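Skostdale Robotics Club
Minutes, Jan 27, 2021

Sang-wook Song ran the meeting and I took the notes, so complaints about spelling go to me. We got going a little late because half of us were still arguing about batteries in the hallway. I'm leaving the battery argument out except for the part where we voted on it.

Old business first. The October minutes got read out loud (my fault, I forgot to send them around) and passed with one fix: the spring contest is at Kvam, and I had written Citlow. Citlow is where we buy the cables! Sorry to anybody who already told their parents.

Money. We had 403 dollars at the start of the month and spent 84 on connectors and a new set of hex keys, since the old set has gone wherever hex keys go. Sang-wook wants to hold back 280 for the Kvam entry fee and the van, and everybody was fine with that. That doesn't leave a lot to play with, so please ask before you order anything, even if it's cheap and even if it's on sale.

Walking team. They've been working on stopping and turning, and they say the turn to the left is good and the turn to the right is "a work in progress." I asked if I could write that down and they said yes. They want the tether rule kept the way it is until after Kvam, meaning no untethered walking at club meetings. Two people spoke against it, then we voted and the rule stays. The battery vote got folded into this one: we charge at school only and no one takes a pack home. Passed.

Arm team. This was the long one. The Skudinine task (that's our name for the tabletop round, for the new folks) is all about reaching over things and handling a block without bumping what's next to it, and the team has been at it with bottles on the desk. There was a lot of back and forth over whether the robot should come in over the top or from the side. Over the top is slower but I think most of the room liked it better. I sure did.

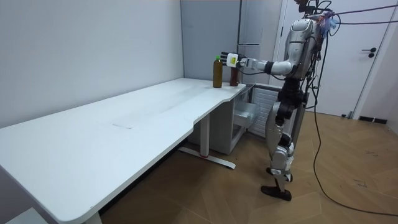 Arm team: gripper on the block, with the two bottles on the desk just below.

After that we talked about what counts as a clean run. Sang-wook's idea is four in a row with nothing touched except the block, and if you bump something you start over at zero. The arm team groaned and then agreed to it. They'd also like somebody from the walking team to sit in and watch the feet while they test, because it's hard to keep an eye on the gripper and the stance at the same time – I said I'd do the first one if I can get a ride.

The code freeze came up too. No date yet. The arm people want it late and the walking people want it early, so we're picking it up again next time and I'd love it if you all talked to each other before then.

To do:
Sang-wook – send in the Kvam form and ask about the van
Arm team – write up the over-the-top reach so the rest of us can follow it
Walking team – right turns
Me – send these out, and the October ones with the fix
Everybody – permission slips, please, I have hardly any

Next meeting is same room, same time. Bring your own laptop charger, we were short again.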